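Valet tray

From the household wiki, Storage section. Stub expanded, still needs a cleanup.
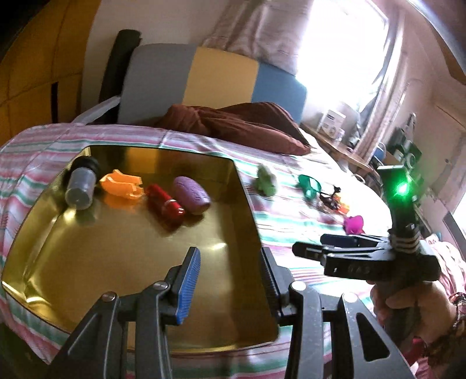 A valet tray (also catchall, dump tray, pocket tray, trinket tray) is a shallow open container for small things that get carried around or left lying about. Keys, coins, lipstick, little bottles, small toys. Low sides, flat bottom, no lid. Kept on a dresser, nightstand, hall table, sometimes moved to the bed while somebody sorts.

Not the same as a serving tray, though plenty of serving trays end up doing this job. See Types.

Name

"Valet" from the servant who laid out a gentleman's things at night. "Catchall" is the more common word in American stores now. "Dump tray" is older family usage, mostly heard, seldom printed. In some catalogs "trinket tray" means a very small dish for rings only, so check the measurements before ordering.

Shape and size

Usually a rectangle or a rectangle with rounded corners. Ovals and rounds exist. Rounded corners are easier to wipe out, square ones hold more for the same footprint but collect lint.

The rim matters more than people expect. Too low and round things roll off when the tray is picked up. Too high and it turns into a bin, stuff gets buried. A rim about as tall as a thumb is wide suits most small items. Slightly flared rims are easier to lift with one hand.

Weight is a tradeoff. Heavy trays stay put on a dresser. Light ones are better for carrying from room to room, which is how they get used in a tidy-up.

Types

Metal. Gold-colored, silver-colored, black. Polished ones look good and show every fingerprint. Noisy: anything hard dropped in makes a clatter. Shiny floors also throw back a lot of light near a window, and small clear or gray things can be hard to spot against the glare.

Leather or imitation leather. Quiet. Often snaps flat for travel. Stains from lotion and nail polish, not really fixable.

Wood. Warm looking, heavier. Needs a finish or it takes up oils.

Ceramic. Fine for rings and earrings. Chips.

Plastic. Cheapest, washable, good for kids' rooms. Scratches go dull over time.

Felt or fabric. Soft sided, folds. Catches crumbs and fuzz, and fuzzy toys make it worse.

Brolutik sells a metal one in two sizes, and the Zokura line is fabric only. The Stergiou trays that turn up secondhand are ceramic and were made for desks, but same idea.

Use in sorting

Outside of its day job on the dresser the tray is handy for clearing a room of tiny clutter. Common method, sometimes called tray sorting:

Spread the bed flat first. Smooth out the duvet or whatever is on top, push pillows up to the headboard. A lumpy surface hides small pieces and they slide into folds.

Empty pockets, bags, drawer corners onto one side of the bed.

Put the tray next to the pile, within reach, not on top of it.

Move things over one by one. Start with whatever is hardest to replace. Line them up along the far rim so the near side stays open for the next thing.

Leave anything undecided on the cover until the end. No second pile, it never gets dealt with.

Carry the full tray to where the stuff lives, empty it, come back.

A striped or plaid cover makes small bright items a bit harder to see than a plain one. Pale green on a pale green stripe, gone. Some people lay down a plain towel first.

Time needed varies. A single nightstand drawer is quick. A kid's room, split it over a few goes, the tray fills up faster than you think.

What goes in

Cylinders (small bottles, lipsticks, glue sticks) should lie on thier sides, since they tip over anyway when the tray is lifted. Caps on tight, caps all facing one way if you care about that. Lying flat also shows which ones are leaking.

Small plastic toys and toy parts can go in loose. Odd curved bits that belong to a bigger toy should be kept together, a spare tray or an envelope works.

Soft toys take up too much room for what they are. Usually left out and carried by hand, or go in last on top.

Embossed or textured items (soaps, beads, ornamental ovals and eggs) hold dust in the pattern. Wipe before putting down.

Wet things, no. Open makeup, no. Coins fine but they scratch a polished floor, use a liner.

Liners

Felt, cork, thin leather, a cut piece of shelf paper. Cuts noise and stops sliding. Cut slightly smaller than the floor of the tray or the corners curl up. Felt needs replacing when it gets greasy, cork lasts longer. For rounded corners trace the underside and trim inward.

Care

Metal: soft cloth, a drop of dish soap, dry right away. No scouring pads on a gold-colored finish, many are only a thin coating and it rubs through at the corners first. Leather: dry cloth. Ceramic and plastic: sink. Wood: damp cloth, never soaked.

Nail polish remover takes the finish off most of these, includng the lacquered metal ones.

Safety

Small items and toddlers don't mix, an open tray at bed height is well within reach. Same for cats. Button batteries should never be kept in an open tray. Thin-edged metal trays can have a sharp underside where the rim was rolled, run a finger along it carefully when buying used.

Buying used

Thrift stores are full of them, mostly in with the kitchenware. Set it on a flat shelf and press the corners, if it rocks it's warped. Small dents in the floor don't matter under a liner. Felt pads on the bottom are worth adding if it will sit on a painted surface.

The Idham pattern book has a sewn version with corner snaps, uses one fat quarter plus stiff interfacing.

Related

Drawer divider
Jewelry dish
Key bowl
Serving tray
Toy bin
Junk drawer (see also: emptying)

To do for this page: sources for the name section, a size table, and somebody please merge the "pocket tray" page into this one, it's the same thing.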